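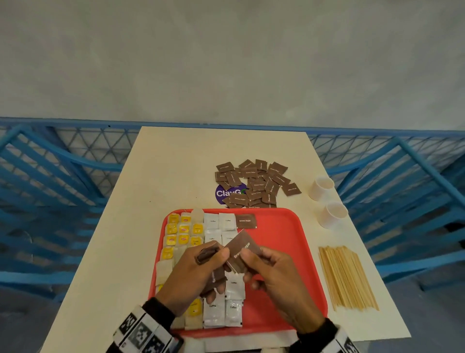

I have been putting off the drinks stuff for weeks, and today I finally gave in. It lives in a big freezer bag (the tea, the coffee, the sugar, all of it), and every time somebody wants a plain cup of tea they end up digging through sweetener to find one. Enough!

So I tipped everything out and started with the yellow tea packets, in rows, in the red tray. I love doing this. Chang-ho says I get the same look on my face as when I'm doing a jigsaw, and he's probably right. The brown sugar just got dumped in a heap at the far end – I'll find a jar for it later, there's one from Molholm that held olives and still smells a little of olives, so maybe a different jar.

The stirring sticks I kept to one side with the paper cups. I go back and forth on those sticks. A spoon works fine, but then you have to wash a spoon, and the "ClayGo" sticker on the table is pretty clear about cleaning up after yourself.

Chae-won asked if we could keep the coffee separate from the tea because she thinks the tea bags pick up the smell. I can't taste it, but I gave in on that one too. Two trays, then. I only own the one red tray, so next time I'm out I'll look for another, and if they don't have red I'm fine with blue.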